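The Duck Count

They hired me in April to say whether a thing had happened. That was the whole job. The arm would go down into the bin, try for something, come up again, and I would press the green key or the red key. Nosdale wanted 1000 of these by the end of the month, and the people in Fosthorpe had promised them, the way people in Fosthorpe promised everything, on the phone and with their feet up.

"It learns from you," my supervisor said on the first morning.

"Learns what?"

"What good looks like."

I had sold carpet in Pumstead for most of my working life, and I had my own ideas about what good looked like. I didn't say so. She gave me a chair and a sheet of rules four pages long, and went off to find the kettle.

Page one said that a grasp was a success if the object left the floor of the bin. Page two said it had to leave the floor and stay off it. Page three said that for soft items, see page two. There was a cloth among the toys, and I already knew the cloth and I would not be friends.
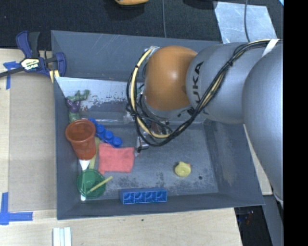 The bin at Purves, with the duck to one side of the other toys.

By lunch I had done 200. I pressed green when I was sure and red when I was not, and some of the reds bothered me. A brick that comes up by one corner and swings there, is that good? I asked. She said to use my judgment. I asked whether the machine would be told it was only judgment, and she said the machine would be told green or red.

"So if I'm wrong, it's wrong."

"It averages out," she said. "There's plenty of data."

"There's one of me."

She wrote that down, or wrote something down. I have worked in enough back rooms to know that a thing written on a pad is a thing on its way to the trash.

After lunch I began to keep my own tally on the back of page four. I kept it only for the duck. It was small and yellow and I thought I could follow one object honestly, where I could not follow a whole heap. I made a mark each time the arm went for it and a second mark if I believed it had been picked up. Believed was my word. There was no key for that. 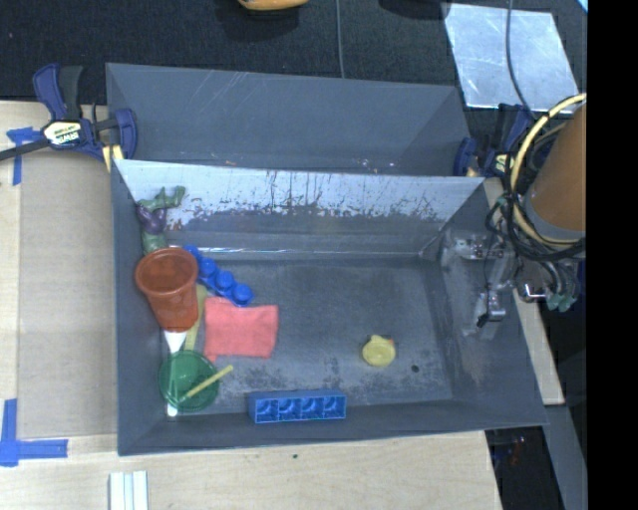

At a quarter to five a man came up from Fosthorpe in a very clean jacket to see how the learning was going. He stood behind my chair and watched the arm make a few tries. He looked pleased before it had done anything.

"Better every day," he said.

"Better than what?"

"Than the baseline."

I asked him where I could see the baseline. He told me it was in the deck. I asked him where the deck was and he laughed, pleasantly enough, and patted the back of the chair as if the chair had said it.

I showed him my sheet. The duck had gone up 30 times by my marks. On his tablet, for the same hours, he had nearly twice that, and we both looked at the two numbers for a while. Then he scrolled down to see who had pressed the keys. It was me, of course. I had been the only one in the room.

"Well," he said, "which of you do we believe?"

I told him I would want to think about it. He said the file went to Nosdale at six. Then he shook my hand and went to find my supervisor, and I heard them talking down the hall about next month - 4 bins, he was saying, 4 bins and the same head count.

The arm was waiting over the toys. I turned page four face down, put my finger on the red key, and let it go for the cloth.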